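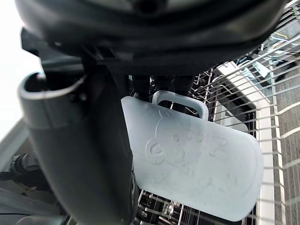 Grestent Institute – Department of Robotics and Automation – Research Features

Learning when to look closer

Clear plastic has long been an awkward material for machines that see. A ceramic plate has an edge, a colour and a shadow that a camera can find without much difficulty. A food box or lid in frosted plastic takes on the colour of whatever lies behind it, and when it is held in front of a wire rack the wires show faintly through its thinner parts or appear to continue its outline. Depth sensors fare little better, and often report the surface behind the object in place of the object itself.

A group in the department has spent the past year on a narrow version of this problem: how a two-armed robot should handle thin translucent items at a domestic dishwasher. The method they have developed, named Vellov, was described in an internal report in January and will be presented to the Institute's partner laboratories this spring. It leaves the robot's cameras and hands as they were. Its contribution is a way of deciding, many times during a single movement, which camera deserves to be believed.

The robot has a camera at the head and a small one at the wrist. The head camera takes in the counter, the sink, the dishwasher and both arms together. The wrist camera sees far less, and a good part of what it does see is the gripper itself. Earlier systems generally fed both views into one control program and left it to work out their relative worth during training. According to Tâm Hứa, who leads the project, the outcome was a robot with a settled preference for the head.

"The wide view is right most of the time, so a learning system comes to lean on it," Hứa says. "In the last few centimetres the hand is often covering the very thing it is holding. The head camera still offers a confident answer at that point, and the answer is a guess."

The small view

The first sign that something could be gained came from recordings made for another purpose. Tươi Trịnh was reviewing failed attempts at placing plates when she noticed that, in several of them, the wrist view contained enough for a person to correct the error. Raised patterns were of particular interest. Many plastic items carry a moulded figure or a lettered mark, and these give low, soft contours that catch the light even where the plastic around them is almost featureless. A cartoon face pressed into a lunch container, of little consequence to its maker, turned out to be a useful landmark for judging tilt.

Handles were useful in another way. A loop handle has an open centre, and what appears through the opening is sharper than what appears through the plastic. The difference between the two regions can be measured, and it gives an estimate of where the material begins and ends that does not depend on colour at all.

Trịnh and her colleague Tùng Châu built a small network that reads such cues from the wrist view alone. It is asked for only two things: the angle of the held object relative to the gripper, and a figure expressing how sure it is. A second network does the same for the head view. A third component, which the group calls the arbiter, compares the two and sets the weight given to each. It does so afresh with every new pair of pictures, and it may change its mind halfway through a reach.

The arbiter was the difficult part. Networks of this type are poor judges of their own certainty, and in the early trials both would claim to be sure while disagreeing outright. Châu's solution was to train the arbiter on disagreement. Recordings in which the two views gave matching answers were set aside, and it was shown only those in which they differed and the true position had been established by other means.

"We removed most of our data, which was not a popular decision in the group," Châu says. "The remainder was of much greater value. An arbiter that has only ever seen agreement has nothing to do."

Collecting the attempts

The recordings were gathered in the department's test kitchen at Pilluvness, where a counter, a sink and a front-opening dishwasher have been installed at ordinary household height. An operator guided the robot's arms remotely through each task while every camera recorded. In all, 4,000 attempts were collected with 38 household items, among them plates, cups, lids, trays and storage boxes. The items were chosen by Uyên Đinh, who looked after the collection from beginning to end and who insisted that it should include things with scuffs and smears on them.

Her reasoning was practical. New plastic is clearer and more even than plastic that has been through many washes, and a system trained on clean goods from a shop learns to expect surfaces it will seldom meet in a home. Scratches are a help in some cases, since they give the camera something to follow. Smudges are less welcome. A smear that lies across a raised line can hide it altogether, and the wrist network must then report that it is unsure and give way to the head.

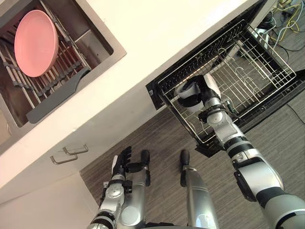

The rack itself demanded more care than the group had planned for. A basket of thin wire presents the same pattern over and over again, and a vision system that has lost its place by one row of tines has no easy means of knowing it. To the head camera, looking steeply down, the tines of the far rows and the near rows run together. The wrist camera does not suffer from this to the same extent, but it sees so few rows that it cannot say which part of the basket it has reached.

Here the two views are combined in a different manner. The head camera supplies the region, the wrist camera supplies the fine position within it, and the arbiter is asked only whether the two are compatible. If they are not, the arm pauses and withdraws by the length of a finger joint before looking again. Dorin Vlad, who wrote the motion software, describes the pause as the least elegant part of the system and the part he would be most reluctant to give up.

Vlad was also responsible for the behaviour of the arm that is not doing the work. In early versions the idle hand would drift towards the working one, apparently because the operators had tended to bring both hands together when a task became difficult. A drifting hand can block the head camera's view of the rack. The present software keeps the free hand low and clear unless it has been given a task of its own.

What was found

The group compared Vellov with a version of the same robot that had been trained on the same recordings but had no arbiter. For opaque items such as plates and bowls there was no meaningful difference between the two, and the report says so plainly. For translucent items the difference was marked. The version with the arbiter released fewer objects at the wrong angle and was less inclined to press them against the wire when they did not fit. It was also slower, on account of the pauses.

Examination of the arbiter's choices brought some surprises. The group had expected a gradual handover, with trust passing from head to wrist as the hand drew near to its goal. What the records show is a good deal more uneven. The arbiter often favours the wrist immediately after a grasp, returns to the head while the arm travels, and moves to the wrist again above the rack. Strong light from a window or a pale wall can reverse the pattern for a moment, because it washes out part of the wrist view and leaves the head view largely untouched.

Six of the 38 items remain beyond the system. Five of these are flat lids with no handle and no raised marking, for which neither camera produces a dependable estimate. The other is a soft bottle that changes shape when gripped. Hứa regards the lids as the more serious shortcoming, as they are common in most kitchens and the method as it stands has nothing to offer for them.

"It would be easy to take them out of the set and report a better result," she says. "We prefer to keep them in. They show where the cues run out."

One possible remedy is touch. Sensors in the finger pads might supply an edge where sight cannot, and the arbiter could in principle weigh a third source as readily as it weighs two. Châu is cautious on this point, noting that the training method relies on finding cases of disagreement, and that disagreement among three sources is a good deal harder to sort than disagreement between two. A trial is being prepared with a set of finger pads from Lã, a small workshop that has supplied the department with mechanical parts in the past.

A second line of work concerns the kitchen. All of the recordings were made in one room, with one dishwasher and one type of rack, and the group makes no claim that the results would carry over unchanged to another. Đinh is at present assembling a second set of racks with different wire spacing and different coatings, to be fitted in the same machine by turns. The floor and counter will be left as they are for the time being so that the effect of the rack can be judged separately.

The recordings will be made available to other research groups on request once the labelling has been checked. Enquiries should be addressed to the department office, marked for the attention of Uyên Đinh.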